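Varkance (kit robotique)

Varkance est un kit de manipulation robotisée destiné au démontage et au remontage des ordinateurs de bureau. Il est développé et vendu par la société Velteck, et distribué dans certains pays par Carrasco. Le kit s'adresse principalement aux ateliers de reconditionnement, aux écoles techniques et aux laboratoires qui étudient la manipulation de petites pièces. Il se monte sur un bras robotisé que le client possède déjà, ou qu'il loue séparément.

Le nom désigne à la fois le matériel, le logiciel de commande et le service d'installation. Dans la documentation commerciale, on trouve aussi l'appellation « poste Varkance », qui comprend en plus la table de travail.

Sommaire
Origine
Composition
Fonctionnement
Opérations prises en charge
Service et tarifs
Accueil
Limites
Voir aussi

Origine

Le projet a commencé chez Velteck comme un outil interne. L'entreprise réparait alors des machines professionnelles et cherchait à confier à un robot les gestes les plus répétitifs, en premier lieu le retrait des barrettes de mémoire. L'ingénieure Visitación Zabala a dirigé la conception de la première version, qui ne comportait qu'une pince et un programme écrit pour un seul modèle de boîtier.

Une deuxième version a été présentée en octobre aux partenaires de la société, dans le centre d'essais de Flellstead. C'est avec cette version qu'est apparue la plaque de pose, considérée depuis comme la partie la plus caractéristique du kit. Amparo Campos, chargée de la formation des clients, a rédigé le premier manuel d'utilisation. Ce manuel est toujours livré sous forme imprimée.

Composition

Le kit de base contient les éléments suivants :

une pince électrique à deux doigts, avec son câble et sa bride de fixation ;
une petite caméra de poignet et son support ;
une plaque de pose imprimée en 3D ;
un jeu de doigts de rechange ;
le logiciel de commande et une licence pour un poste.

La table n'est pas comprise dans le kit de base. Le fabricant recommande un plateau métallique à rainures, sur lequel la plaque et les butées peuvent être déplacées sans perçage. Les clients qui disposent seulement d'un établi en bois doivent acheter une platine intermédiaire.

La plaque de pose sert à recevoir les pièces sorties du boîtier ou à présenter celles qui doivent y entrer. Sa surface porte des blocs en relief, des fentes et des montants verticaux. Chaque logement a une position connue du logiciel, de sorte que le robot n'a pas besoin de rechercher la pièce à chaque cycle. Les fichiers de la plaque sont fournis au client, qui peut imprimer une variante pour un composant particulier. Cette possibilité est souvent employée dans les écoles, où le dessin d'un nouveau logement constitue un exercice en soi.

Les doigts sont des pièces d'usure. Leur extrémité est étroite, afin de pouvoir atteindre un levier ou un verrou placé entre deux composants hauts. Le manuel demande de les contrôler au début de chaque période de travail, et de refaire l'étalonnage après tout remplacement.

Fonctionnement

L'unité centrale est couchée sur la table, panneau latéral retiré, l'intérieur tourné vers le haut. L'opérateur place la plaque de pose à côté du boîtier et lance une procédure de repérage. La caméra de poignet cherche d'abord les bords du boîtier, puis la carte mère, et enfin le support du processeur, qui sert de point de référence pour la suite.

Le bras travaille par le dessus. Cette disposition a été retenue parce que les boîtiers de bureau présentent des parois assez hautes, contre lesquelles une approche latérale provoquerait des collisions. Elle impose en revanche que les câbles du bras soient maintenus loin de la zone de travail. Les faisceaux d'alimentation et de données qui se trouvent à l'intérieur du boîtier posent un problème semblable, et l'opérateur doit les écarter à la main avant le départ du programme. 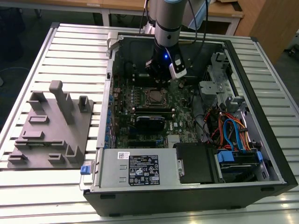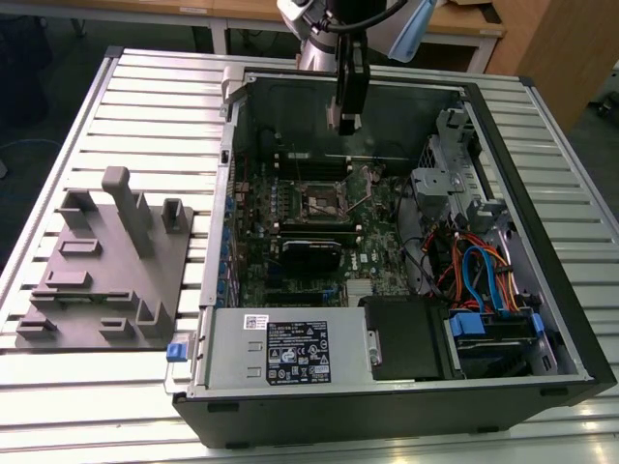
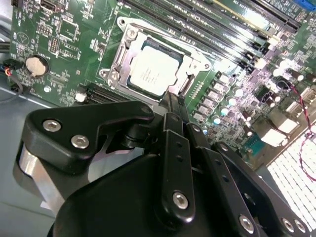 Pince noire et carte mère d'un ordinateur de bureau ouvert. Les deux premières vues montrent aussi la plaque de pose grise, à gauche du boîtier ; la troisième montre de près le support du processeur.

Le logiciel propose deux modes. Dans le mode guidé, l'opérateur conduit le bras à l'aide d'une manette et enregistre les trajectoires, qui peuvent être rejouées ou corrigées. Dans le mode automatique, le programme choisit lui-même la trajectoire à partir d'une bibliothèque d'enregistrements. La bibliothèque livrée avec la version actuelle réunit 1242 séquences, réalisées en grande partie à Flellstead sur des machines de réemploi.

Le passage d'un mode à l'autre est possible à tout moment. Si l'effort mesuré par la pince dépasse le seuil réglé, le mouvement s'arrête et le bras remonte au-dessus du boîtier. L'opérateur peut alors reprendre la main, ou bien abandonner le cycle.

Opérations prises en charge

La liste des opérations varie selon la version du logiciel. Les suivantes sont considérées comme stables par le fabricant :

retrait et pose des barrettes de mémoire ;
ouverture et fermeture du levier du support de processeur ;
retrait de la pile de sauvegarde ;
extraction d'une carte d'extension courte, après déverrouillage manuel de l'équerre ;
déblocage des supports de disque à languettes en plastique.

La pose du processeur est disponible à titre d'essai. Elle demande un réglage très soigneux de l'orientation et n'est pas activée par défaut. Le branchement des câbles souples, par exemple les câbles de données des disques, est annoncé depuis longtemps mais n'a pas encore été publié.

Le vissage n'est pas prévu. Velteck explique ce choix par le poids d'un tournevis motorisé, qui réduirait la précision de la pince. Quelques utilisateurs ont adapté leur propre outil, sans garantie du fabricant.

Service et tarifs

Le kit est vendu seul ou accompagné d'un service d'installation. Dans le second cas, un technicien règle le poste chez le client et enregistre avec lui les premières trajectoires, sur un modèle d'ordinateur convenu d'avance. La formation a lieu sur place et se termine par un cycle complet effectué par le client sans aide.

La location mensuelle du kit, hors bras et hors table, est fixée à 665 euros. Elle comprend les mises à jour du logiciel et le remplacement des doigts usés. La plaque de pose supplémentaire est facturée 100 euros lorsqu'elle est imprimée par Velteck ; l'impression par le client est gratuite. Carrasco applique les mêmes prix, auxquels s'ajoutent les frais de transport.

Accueil

Les ateliers de reconditionnement apprécient surtout la régularité du retrait de la mémoire, opération simple mais fatigante quand elle est répétée pendant une journée entière. Le temps de cycle reste plus long que celui d'une personne entraînée. L'intérêt économique dépend donc beaucoup du nombre de machines identiques que l'atelier reçoit dans un même lot.

Dans l'enseignement, le kit a été reçu de manière plus favorable. Les élèves voient sur une même table la mécanique, la vision et la programmation, et un ordinateur ancien suffit comme objet de travail. Le manuel d'Amparo Campos est cité pour la clarté de ses schémas, même si la partie consacrée à l'étalonnage a été jugée trop brève. Une édition révisée de ce chapitre est distribuée avec les kits récents.

La caméra de poignet a fait l'objet de critiques. Les surfaces métalliques polies, comme le capot du processeur ou les grilles du boîtier, renvoient fortement la lumière et peuvent devenir presque blanches à l'image. Velteck conseille un éclairage diffus et déconseille de placer une lampe directement au-dessus de la table.

Limites

Le kit n'est pas conçu pour les ordinateurs portables ni pour les serveurs en rack. Les boîtiers de petit format sont acceptés si la pince peut descendre jusqu'à la carte mère sans toucher la cage des disques. Le bloc d'alimentation ne doit être ni ouvert ni manipulé par le robot, et l'ordinateur doit être débranché du secteur pendant toute la durée de l'intervention.

La bibliothèque de séquences contient peu de machines dont la carte mère est montée à l'envers. Pour ces modèles, le mode automatique est désactivé, et il faut enregistrer les trajectoires en mode guidé.

Voir aussi

Démontage robotisé
Préhenseur
Reconditionnement informatique
Support de processeur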